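Renters Insurance Outreach Project: Progress Report to the Halden Fund
Prepared by Marama Faulkner, project lead
September 11, 2019

Where we are

The grant pays for three things: a plain-language guide to renters insurance, a series of evening sessions for tenants in Trovport and Harkby, and a phone line for people who need help with a claim. The guide is finished and in print. The sessions are running. The phone line opened later than planned and is the part of the work that still needs the most attention.

The guide

We have handed out 1,713 copies so far, most of them through leasing offices and the two public libraries. Venla Tuominen wrote the text and tested it with tenants before it went to the printer. Two sections were rewritten after that testing. The first was the page on replacement cost and actual cash value, which readers found hard to follow until we put in a worked case of a five-year-old couch. The second was the page on roommates. Many people assumed that one policy covers everyone in an apartment. It usually covers the named policyholder and family members living there, and a roommate has to be added or buy a separate policy.

A second printing will correct the section on water damage. The first version did not make it clear enough that flood is normally excluded, while a burst pipe normally is not. Until then we are putting a correction slip in each copy.

Evening sessions

We promised 20 sessions over the grant period and have held 9. Attendance has been better in Trovport than in Harkby, where our first room was a long walk from the bus. Jhonatan Cusi moved those sessions to the Paewai Community Center and numbers have picked up.

The questions are much the same from one evening to the next. People want to know whether the landlord's policy covers their belongings (it does not), whether a bicycle stolen from a hallway is covered, and how high a deductible they should take. We do not recommend companies or policies. We do bring blank quote sheets so that people can compare coverage limits side by side before they look at the premium.

The home inventory part of the session was added in the spring at the request of tenants. It takes up the second half hour. We ask people to go through one room at a time, write down what they own, and keep receipts or photos somewhere outside the apartment. 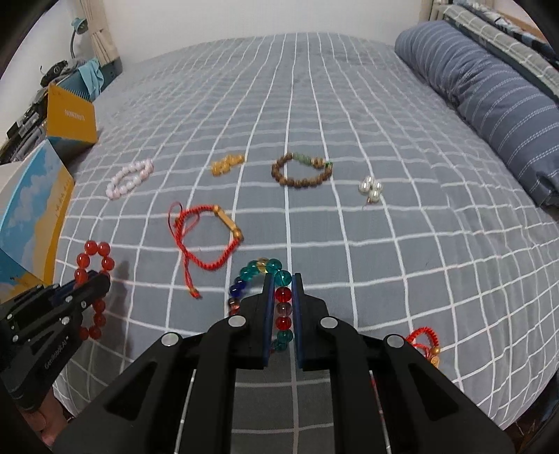
Jewelry comes up every time. Most standard policies put a low limit on theft of jewelry, and tenants are often surprised by how low it is. Marta Maksymiv now covers scheduled items in her part of the session – what it means to list a piece separately, when an appraisal is needed, and what it tends to do to the premium.

Claims phone line

The line opened 3 weeks behind schedule while we waited for the phone company to connect the office. Tipene Tipoki answers it on weekday afternoons. Callers mostly need help reading a denial letter or working out what documents the adjuster is asking for. We have no cover when he is out, and calls then go to voicemail. We would like to move part of the unspent travel budget to pay for a second person and will send a separate request with the figures.

Next steps

The remaining sessions are booked except for two in Harkby, where we are waiting to hear about dates. The second printing of the guide goes to the printer before the end of September. A Spanish version is in draft, and Jhonatan is checking the insurance terms before it goes out for testing.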